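Tips for comparing grippers on a home workshop bench

I have on my bench two small grippers at the moment, a Grindach and a Tillico, and I change between them on the same arm. These notes are what I would have liked to read before I started. They are for hobby people with a kitchen table or a corner of the garage.

**Keep the objects the same.** Choose your things once and put them in a box with a lid. Mine has 11 of them, some hard, some soft, most from the kids' cupboard or the dollar store. If you swap one halfway because the cat took it, the old results are not worth much any more.

**Tape before screws.** Mark the arm base on the table with painter's tape. When you take off one gripper and mount the other, the base moves a few millimetres and you will not notice it until the evening.

**Measure the fingertips.** The Tillico fingers are 6 mm longer than the Grindach ones. I did not correct this in the controller at first and the tips were pushing into the table at every pick. Write the offset on the gripper itself with a paint marker.

**Begin with low force.** For plush and knitted things I start at the lowest setting and go up by one step only when the object slips. A soft toy forgives a lot, so it is a good first test, but it also hides a bad grip: the fabric gets pinched between the tips, while the body stays resting on the table. 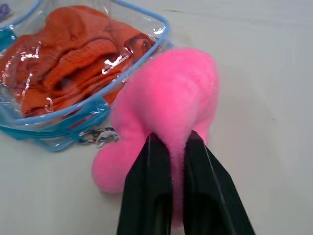 **Clear plastic needs its own light.** A lamp straight above makes white glare on any wrinkled plastic, and the depth reading goes full of holes. I turn the lamp to the wall and use the reflected light. A sheet of baking paper over the lamp also helps, if it is an LED and stays cool.

**Wipe the pads.** Plush leaves fluff on rubber. Dish soap, warm water, an old toothbrush, then let them dry fully. Do not use acetone on the Grindach pads, mine went a grey colour and became slippery.

**Tie the cable twice.** Once at the wrist and once at the elbow, with a loose loop between. Hook-and-loop strap is better than zip ties for this.

**Count cycles on paper.** The Millus controller I use forgets its counter at power off. I look at the pads for wear after 2000 closings and put the number in a notebook.

Still to try: the Benavides camera bracket, which should sit lower on the wrist. I have printed it already but the holes came out too tight, so I must find my small round file first.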